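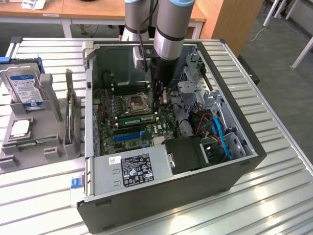 The arm at the PC table, gripper down in the open case. My favorite stop of the day.

Home | Galleries | Day Trips | Workshop | About | Contact

Open Day at Brindeck

Posted April 2, 2025 by the Porch Tinkerer

So I finally made it out to the Brindeck open day in Mistombridge! I've been meaning to go ever since they moved into the bigger building, and every time it comes around I've had a cold or a cookout or a leaky water heater. This time I put it on the fridge in red marker, and off I went with a thermos and a granola bar.

If you haven't heard of them, Brindeck is a small outfit that works on getting robots to do fiddly assembly and repair jobs, and a couple of times a year they open the doors and let people like me wander in and ask silly questions. You sign in, you get a sticker, you're asked (nicely) to stay behind the tape. Admission is free. Parking is on the grass and I'd wear boots.

I've put my picture up at the top, and the lines underneath go with it. I wrote them on my phone standing by the coffee urn, so they hop around a bit.

Notes to go with the picture

The tower is on its side with the panel off, which is just how I do it on my own kitchen table, except that my kitchen table isn't a slatted aluminum one and I am jealous. It's so shiny! You'd never lose a black screw on that. You might lose one down a groove, I guess.

It's a Dell board, you can find the little white logo next to the memory. One green stick of RAM is in, and there's a row of empty black slots on the other side of the processor socket. I have opened up a lot of hand-me-down office towers in my time and this one made me feel right at home, blue SATA cables and all.

The socket is empty with the bracket up and the lever raised. If you've ever put a processor in, you know that's the part where you hold your breath. I bent pins on one years ago (a birthday present to myself, gone in a second) and I still get sweaty palms when I lift that lever. So of course I parked myself by this table and didn't move for ages.

Now look left of the case, at the gray plastic holder. I love this thing. There's a square pocket with a processor in it, a long skinny groove with another green memory stick lying flat, and a hard drive standing up at the back, a WD Blue. Everything gets its own spot. I asked if they'd sell me one and got a laugh, but I meant it. My own system is a muffin tin.

The gripper is black with dark fingers, and it's just to the right of the socket here, pretty much over the middle of the board. They call the whole setup Minja. I asked what it stands for and was told it doesn't stand for anything, somebody just liked the sound of it.

What they told us

There was a short talk before they let us loose, and I scribbled down what I could. The project has logged 3654 practice runs on desktop parts since last August. A run can be one tiny job, like picking up a memory stick and lining it up with the slot. The goal for the first round was 1000 of those for memory alone, and they said they got there a lot sooner than they had planned. Processors are slower going. They're at 1361 and the person giving the talk made a face when she said it, so I'm guessing they've had their own bent pins.

A kid in the front asked if the robot gets bored. Best question of the day by a mile.

I asked about cables, because cables are what always gets me. Look at the loop of red and orange and black wires over by the drive cage and tell me you'd want to teach anybody to work around that, arm or no arm. The answer was that cables are hard, they bend a different way every time, and they're saving most of that for later. Fair enough, I save it for later too.

Other stuff, no pictures

My phone was down to a sliver by then so I quit shooting. There was a second room with a Porura demo, which is their software for planning the moves, and you could drag a little arm around on a touch screen. I crashed it into a pretend wall four times. There was also a bake sale table by the exit with lemon bars, and I bought more than I'm going to admit on here.

Tips if you're going to the next one: get there early, the talk fills up and the folding chairs go fast. Bring a sweater. Ask to see the parts holders up close, they're happy to talk about them. And eat before you go if you don't want to live on lemon bars.

Next gallery will be the tractor show, if the rain lets up.

Comments (4)

solderandsage: That parts holder! I want one for my bench too. Did they say if they print them in house?

Porch Tinkerer: They did, they go through a lot of versions I think. I forgot to ask what plastic, sorry!

oldtowerguy: I used to fix those Dells for a school district. The power supply stretched along the case like that takes me right back. Always dusty, always one screw missing. Nice picture.

mapleandmoss: We went in August with my nephew and he talked about the robot the whole ride home. Didn't know they had lemon bars this time, now I'm mad I skipped it.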